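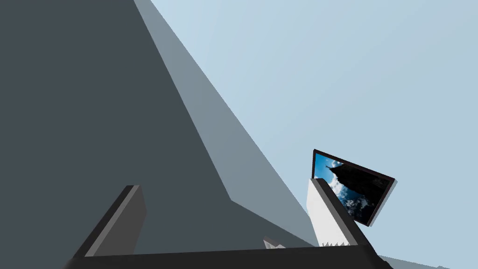
Nerton Town Supporters' Club, Away Section

Fri 8 May

So we are getting a new striker again. The club put out three paragraphs on Kolelia, who comes over from Wekska on a free transfer, and by dinner half the message board had him down for 20 goals. I've been burned by this before. In March the same people told me our back line was fixed.

He scored 17 last season, fine. Look at who he scored them against. Nine came in four games against teams that had already gone down, and he took the penalties. Away from home he got 2 all year. I'm not saying he can't play. I'm saying I've read this press release before with a different name in it.
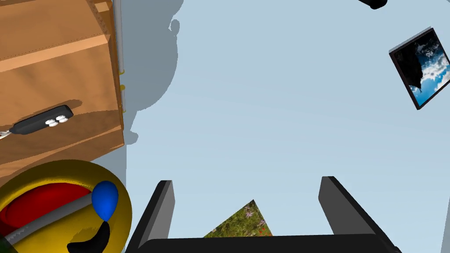

My bigger problem is how we scout. The club says it has a data department now, and every signing comes with talk of pressing numbers and expected this and that. I have watched us defend corners, so forgive me if I don't swoon. Most of what I know about Kolelia I got from my couch, skipping through Wekska games with a black remote a lot like the remote-or-key-fob thing lying on that wooden cabinet, and he stands still for long stretches. Maybe the model likes that. I'd want to see a full 90 minutes before I bought the shirt.

Then there's the money. "Free" leaves out the signing fee and the agent, and the club won't say what either one got.
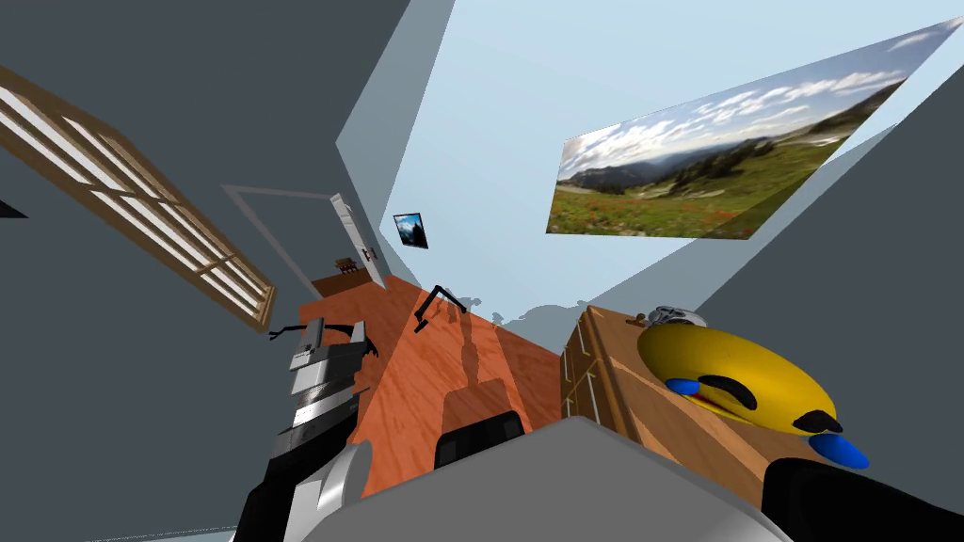
It also won't say why ticket prices went up in the same week. The gate for the last home game was 1,424, and I'd bet a good number of those were kids in on school passes. Put another few dollars on a seat behind the Wasilewska Street goal and see who turns up on a wet Tuesday.

I'll be there for the first friendly anyway. 263 miles on a bus, for a practice game.
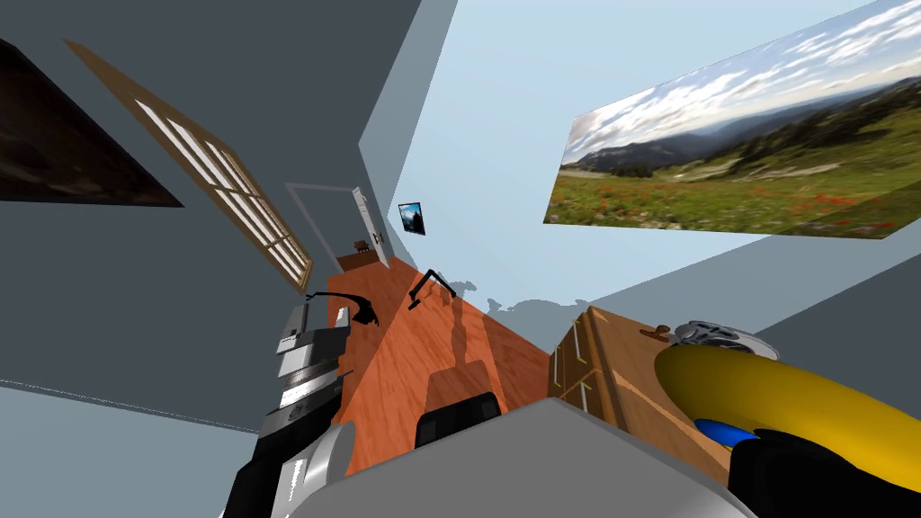

Wood floor, with the doorway at the back.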